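Service Information Should Outlive the Product

The aftermarket engine management trade has grown up in most respects. Standalone control units that once demanded a laptop, a wideband sensor and a free weekend now start an engine on the first key cycle. The documentation that comes with them has not kept pace, and owners are paying for the difference.

Consider the position of a customer who bought a Brander control unit when it was the default choice for older V8 conversions. The unit itself remains sound. The wiring diagram, however, was published only on the company's support page, and that page was withdrawn on 31st December, when the line was replaced. The current manual covers a different connector. A shop that opens the hood of such a car today must trace each circuit with a meter, and the owner is billed for every hour of it.

Brander is not alone in this. Drindar supplies pinouts only to registered dealers. Gautier publishes a manual of 303 pages, of which 15 deal with the crank and cam inputs, and those pages refer the reader to a software help file that no longer opens on a current operating system. These are capable products. An installer who chose any of them in good faith has reason to expect that the basic electrical facts will remain available for as long as the car is on the road.

Manufacturers raise two objections. The first is that open documents assist copyists. This deserves a hearing, but a pinout is not a circuit design, and anyone with the means to clone a control unit can read its connector in an afternoon. The second is cost. Brulus, a much smaller firm, keeps every harness drawing it has issued in a public archive -- 75 drawings at the time of writing -- and charges nothing for access. If a company of that size can manage it, the larger ones can as well.

What is proposed here is modest. Each unit should ship with a printed sheet giving the pinout, the sensor calibrations and the trigger patterns it accepts. The same sheet should stay online after the product is discontinued. Firmware should carry a version number that can be read without a dealer login, and base maps should be stored in a format that later software can still open.

Buyers have a part to play. They should ask for the wiring diagram before they pay, and they should treat a refusal as they would treat a missing warranty. Event organizers and parts retailers could help by listing which suppliers publish their documents and which do not.
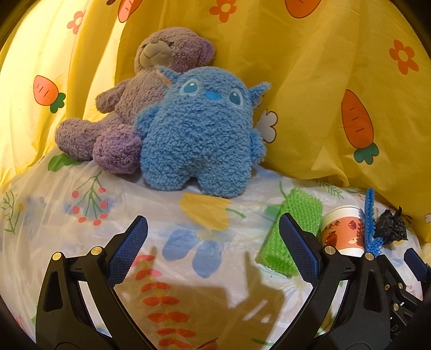 Tania Seneviratne replied that the printed sheet matters more than the archive. Her own car had been off the road from April until the fall over one unlabeled ground wire, and the answer, when she found it, was in a photocopy another owner had kept in his glove box. She would add sensor part numbers to the list, as a calibration table is of little use to someone who cannot tell which sensor it belongs to.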